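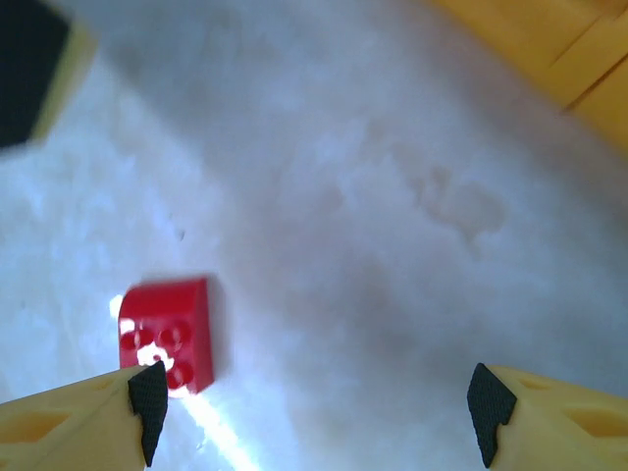 ## 4. What the rated life of a key switch is worth

Keyboard makers have long printed a lifetime on the box, stated in millions of key presses. The number is large and it goes up with each new model. Section 3 showed that buyers in our survey trusted it more than any other line on the spec sheet. We looked for the evidence behind it and found very little.

### 4.1 Where the number comes from

Of the four product lines we studied, only two came with any account of how the rating was reached. Tredaren's technical note describes a machine that presses a switch straight down, at its center, at a steady speed, until the contact fails. Giletti's note describes much the same thing in fewer words. Tramus gives a rating and no method. Lagman gives a rating in one market and leaves it out in another, for what seems to be the same switch.

A straight, centered press is the easiest kind for a switch to survive. Typists hit keys off center, and they hit the wide keys far off center. They also lean on them. The Tredaren note says nothing about side load, and when we wrote to ask whether it had been tested we were sent the same note again.

There is also the matter of what counts as failure. In both notes a switch passes as long as it registers a press. A switch that registers one press as two has, by that rule, passed. Anyone who has used an old keyboard will know that doubled letters show up well before dead keys do, so a test that ignores them will report a long life almost by design.

### 4.2 Our own test

We bought 60 keyboards at retail, in equal numbers from the four makers, and put them into daily office use. No unit was supplied by a maker. We logged doubled and missed presses with a small program that kept the timing of each event and threw away the letters. Logging ended on 27/07/2021.

We make no strong claim for this method. Office use is uneven, and the letter E gets far more wear than the letter Q. Our program treated two presses of the same key less than 30 milliseconds apart as a fault, and that cutoff is our own choice. Moving it to 10 milliseconds removes many of the faults, including some that users had complained of by hand. We kept the longer cutoff for that reason, but a reader who prefers the shorter one is not being unreasonable.

What we can say is modest. The order of the four makers by rated life did not match their order by observed faults under either cutoff. Tramus, with the lowest rating, had the fewest doubled presses. Tredaren, with the highest, came third. With samples this small we would not tell anyone to buy one over the other - the spread within each maker was wider than the gap between them.

### 4.3 The appeal to tight molding

Makers answer doubts about switch life by pointing to the quality of their plastic parts. The usual comparison is with studded toy bricks of the general type in Figure 1, which people know from experience will fit together after years in a box. Lagman's sales page leans on this comparison heavily.

We think it is a weak one. A brick has no spring and no electrical contact. It is pushed together a few times in an afternoon and then left alone. Good molding may well reduce stem wobble, and we measured less wobble in the Lagman switches than in the others. Whether less wobble leads to fewer faults is a separate question, and our logs show no clear link. Two of the worst units in the whole set had stems as snug as any we measured.

It is possible that a link would appear over a longer period. It is also possible that the faults we logged came mostly from dust or from the debounce setting in the firmware, in which case the plastic has little to do with it. We opened the faulty units in November and found dust in nearly all of them, but we found dust in the sound ones too.

### 4.4 What a useful rating would need

At the least, a rating should state the angle and speed of the press, the number of switches tested, and what was treated as a fault. Neither published note gives the number tested. A result from 100 switches and a result from one would look the same on the box.

We would also like to see the share of switches that failed early. A single lifetime figure hides this, and early faults are the ones that send a keyboard back to the store. Giletti told us that such data exist but are "not suited to a general audience." We asked for them on the basis that we are not a general audience, and had received no reply when this section was written.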